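Can a robot do my job yet?

January 24, 2025

My sister-in-law sent me one of those videos over Christmas, the kind where a shiny humanoid folds a T-shirt to piano music, and wrote "you're toast mate" underneath. I've packed and sorted for a living on and off for years (currently at Wultden, where we put together plumbing kits), so I think I've earned an opinion on this one.

First thing, I checked the speed on the T-shirt video. There was a tiny "8x" in the corner! I got a basket of washing and timed myself, and I'd folded two tea towels and a pair of school shorts before the robot would have got the first sleeve flat in real time. The shorts were inside out as well. I'd love to see what it does with shorts that are inside out and have a tissue in the pocket.

But I don't want to be smug about it, because the stuff that's coming along is pretty impressive if you know what you're looking at. Folding is a horrible thing to ask of a machine. Cloth goes wherever it likes. Picking up one hard object off a flat belt is a much fairer test, and that's closer to what I do all day anyway.

We already have automation at work, I should say. The bagger has been there longer than I have, and the label machine (a Clivar, temperamental, hates humidity) does more in an hour than I could do in a shift. Neither of them has anything you'd call a hand. They do one movement, forever, and if you feed them a part that's a bit fatter than the last one they jam and Blagoje has to come over with the long screwdriver. So when people say "robots are coming to the factory" I always want to say they've been here for ages, they just don't look like anything.

What's different now is the hands. Fingers, a thumb, the lot. The pitch is that you could stand one where I stand and it would cope with a round thing, then a square thing, then a slippery thing, without somebody swapping the tooling over in between.

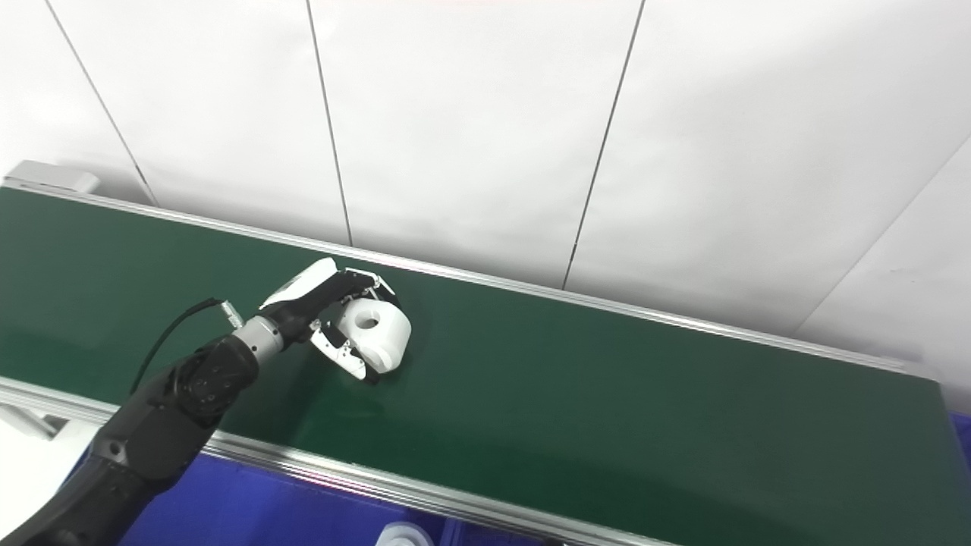 I asked Biljana Nikolaidis about this, as she used to do maintenance at Yordanov and has forgotten more about conveyors than I'll ever know. Her view is that the grabbing is nearly sorted and it's everything either side of it that's the trouble. Two parts stuck together. A part that's rolled up against the rail. A part with a crack in it that I'd feel with my thumb before I ever saw it. She reckons I make a few hundred tiny decisions before smoko and couldn't tell you a single one of them, and she's right, I tried to write them down and got as far as "pick it up the good way".

She also brought up the maths. A line like ours does a bag with 30 bits in it, and the last time we had the big order on there were 299 bags to a pallet. If a machine drops one part in a hundred, that sounds great until you work out how many bags have something missing. Then someone's under a sink in Ballarat without a washer, swearing at us. I drop things too, of course, but I notice when I've done it, and I can crawl under the bench and get it back.

At home it's a different story again. The robot vacuum (a Nornano, bought on special in March) is the only machine in my house that does a chore by itself, and I still have to pick up the socks and move the chairs and rescue it from the bathmat. I'm fond of it. I wouldn't say it's saved me any time. The dishwasher is still the best robot I own, and all it does is throw hot water around in a box.

What I'd pay proper money for:

Something that empties the dishwasher. Hard plates, known cupboard, no hurry. It could take all night for all I care.

Something that matches lids to containers.

Bins out, bins in. Including remembering whether it's recycling week.

Lejla at work says she'd want hers to do the ironing and I said you can't start with ironing, that's a hot object and floppy cloth at the same time, have some pity on the engineers.

So am I toast? I don't think so, for the next few years anyway. I can see a hand like that doing the dull end of our line, the bit where one kind of part comes down on its own and goes in a tub, and I'd happily give it away because that's the spot that wrecks your shoulder. I'd want to keep the checking and the odd jobs. And I'd want somebody to sit down with us beforehand and talk about hours, which didn't happen when the bagger went in.

If you work somewhere that's trialled one of these, leave a comment, I'd really like to know how it goes on a bad day. Demo days I've seen plenty of – tell me about the one where the parts turned up greasy.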